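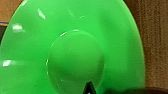 Philippa Obern

How does a book get into another language?

Some of the books on your shelf were first written in a language you may not be able to read. Someone had to turn every page into English before the book could reach you. That person is called a translator.

First, a publisher has to want it

A publisher is a company that makes and sells books. Domton is a small publisher of children's stories, and people who work there read books from other countries all year. When they find one they like, they can't just copy it. The words belong to the author, so Domton has to ask permission and pay for it. This is called buying the rights.

One of the books Domton bought is a space story called The Lamps of Aretti. It was first sold by a publisher called Arboleda, in Spanish, and it is 415 pages long.

Then the translator starts work

Most translators read the whole book before they write anything. If a character in chapter 2 tells a lie, it helps to know that it's a lie.

After that they go through it sentence by sentence. They don't swap each word for another one, as that makes very odd English. In Spanish, if it is raining hard, people may say it is raining "a cántaros", and a cántaro is a kind of jug. An English translator might write "it was pouring with rain" and leave the jugs out.

Jokes take a long time. A joke often works only when two words sound the same, and in the new language they probably won't. The translator may have to write a new joke that fits the same spot in the story.

What about made-up words?

Science fiction is full of these. The people in The Lamps of Aretti drive a machine called a Trirkska. It doesn't mean anything in Spanish either, so the translator kept it. Other made-up words are built from real ones. The Spanish book has a "cazasombras", made from the words for "hunt" and "shadows", and in English it became a "shadowcatcher".

Checking it

When the translation is finished, an editor at the publisher reads it and sends back questions. For this book there were 2628 comments in the margins. Many were very small, such as whether a comma should stay. The translator can also write to the author and ask what something means.

Last of all, a proofreader looks for spelling mistakes, and the book goes to the printer.

Where to find the translator's name

Look on the title page, near the front. Sometimes it is on the cover too. If you find one, look for the words "translated from", which tell you the language the book began in.

Words to know

Rights: permission to publish someone's work
Editor: a person who helps to improve a book before it is printed
Proofreader: a person who looks for the last mistakes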